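Home | Guides | Binoculars | Sky Notes | Contact

Last updated: May

How to check the collimation on second-hand binoculars

I bought my first pair of big binoculars at a table-top sale in Gestthorpe for 40 quid, took them home, pointed them at the Moon and saw two Moons. Bit of a blow! The prisms had been knocked out of line, and five minutes of checking would have told me.

So now I check every pair, and you can too. Pick something distant with a clear edge, a chimney or a mast. Set the width to suit your eyes, focus, and relax. Then slowly move the binoculars away from your face until there's a hand's width of gap. If the chimney in the left circle sits higher than the one in the right, the pair is out.

I do my indoor fiddling (cleaning, tripod bushes, swapping eyecups) on the table, once it's been cleared. 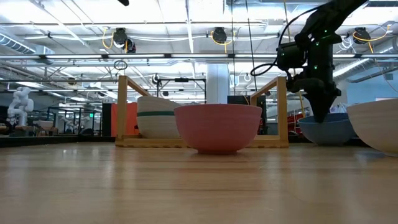
The pink bowl in front, the striped one behind.

Next, wait for dark and find a bright star. Focus the left side sharply, then throw the right side well out with the dioptre ring. You want the sharp point to sit inside the fuzzy blob. A little off to the side is usually fine -- your eyes will cope -- but up or down will give you a headache before long.

My old Votow 15x70s have two tiny screws under the rubber near each prism. Turn one by an eighth, no more, then look again. If yours are sealed or still under guarantee, leave them be and send them off. Prallia quoted me 65 for a full realignment, postage included.

Comments (3)

saengthong_skies: Tried the star test last night and mine are miles out. Explains the headaches!

moth1140: Does this work with roof prisms?

dewcap: @moth1140 the test does, but don't go hunting for screws. Mine hadn't any.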